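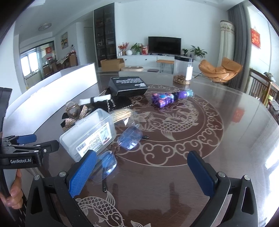
Saturday, November 30, 2024. Notebook entry, Planero perception stack, segmentation and grasp proposal module. Entered by Yen-ting Choi; reviewed by Wen-hsiung Liu.

The purpose of the session was to establish why the proposal module discards valid grasps on thin and transparent items. The October build performed acceptably on boxes and pouches but returned no usable candidate for eyewear. The present case is representative: rimless eyeglasses between the blue pads, one temple arm folded down, a clear plastic storage box immediately to the left, and a dark glass tabletop printed with cream cloud scrolls and carp. The mask for the lenses followed the scrollwork and ignored the lens outline. The temple arms were segmented correctly but were then removed by the minimum-area filter.

Changes made:

1. The minimum-area filter now runs after mask merging. Previously it ran before, and thin parts never reached the merge step.
2. The finger mask was regenerated. The old mask left the screw heads near the pads exposed, and the feature tracker was locking onto them as static points in the world.
3. Tabletop pattern suppression was moved from the Backlund preprocessor into the main pipeline, where it can be switched off per surface.

Results. The replay set contains 3,000 frames. Of the 20 eyewear sequences, 17 now yield at least one candidate on a temple arm or the bridge. The remaining failures all involve strong reflections in the tabletop. Box and pouch results are unchanged from the October build.

Open items. Pose drift persists when the fingers fill the lower part of the view and the tracker must rely on distant background features. W. Liu proposes weighting features by depth and will prepare a branch in Prosau. Candidate ranking still prefers the lens surface to the bridge in 5 sequences; this is to be treated as a defect and logged accordingly. The threshold for transparent objects remains hard-coded in the launch file and must be moved to the configuration before merging.

Branch is pushed. Do not rebase until the replay job has been repeated on the second workstation.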